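Small Business | Interviews
6 min read

The woman who runs Florilent starts work at 4:30 in the morning, before the street outside has any traffic. By the time she unlocks the front door she has already taken delivery, trimmed stems, and filled the cooler. She has done this for 23 years, first as an employee and then as the owner.

"I bought it from the man who hired me," she says. "He wanted to retire and he didn't want to see it turned into a phone store. We agreed on a price in one afternoon. The paperwork took until May."

The shop sells cut flowers, a few houseplants, and whatever she can fit in the window. Weddings used to be most of the income. Now it is closer to a third, and she says she is fine with that.

"A wedding is one day and you can't be late and you can't be wrong. I still like them. But I used to do up to 40 in a season and I didn't see my kids in the summer. They're grown now. I'd do that differently."

What replaced the weddings was a weekly subscription. Customers pay by the month and pick up a wrapped bunch. They don't choose what goes in it, which lets her buy what is good and cheap at the market.

"People told me nobody would pay without picking the colors. I have 200 of them paying. The complaints I get are about the lilies, from people with cats, and they're right. I took lilies out."

She buys from two wholesalers, Omisine and a smaller one called Jarman that carries mostly local growers. Omisine has the range and delivers every day. Jarman runs out of things, but the flowers last longer in the vase, and she has started planning the subscription bunches around its list.

"With Jarman I call at night and ask what they cut. If it's snapdragons, it's snapdragons. You build from there."

The worst stretch came when the cooler failed over a holiday weekend. She lost everything in it, and the repair company could not get the part for eight days. She rented space in a restaurant's walk-in two blocks away and carried buckets back and forth on a hand truck.

"I still smell onions when I think about it. The roses didn't seem to mind. I pay for a service contract now."

She has no plans for a second location. A developer offered her a corner unit in the Hundodetti building, with a year of reduced rent, and she went to look at it twice.

"It was a nice space. Big windows, but they faced west, and you'd cook everything by three o'clock. And I'd need someone to run it, and then I'm a person who manages people who sell flowers. I didn't want that job."

Asked what she would tell someone opening a shop today, she goes straight to the money. Keep enough cash to cover the slow months. Learn to do your own books for the first year, even badly. Don't order 1000 printed bags until you are sure of the phone number.

"I did that one," she says. "I was crossing out the last digit with a marker for two years."

At home she keeps very little. She doesn't bring flowers back from the shop unless they are past selling.

"My sister gets the good ones. I like a bowl of fruit on the counter, or some mint in a glass. When I get in, I want to sit down and not look at anything that needs its water changed."

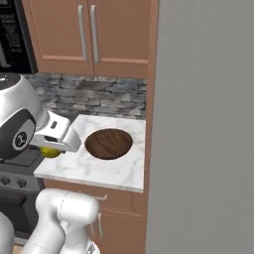
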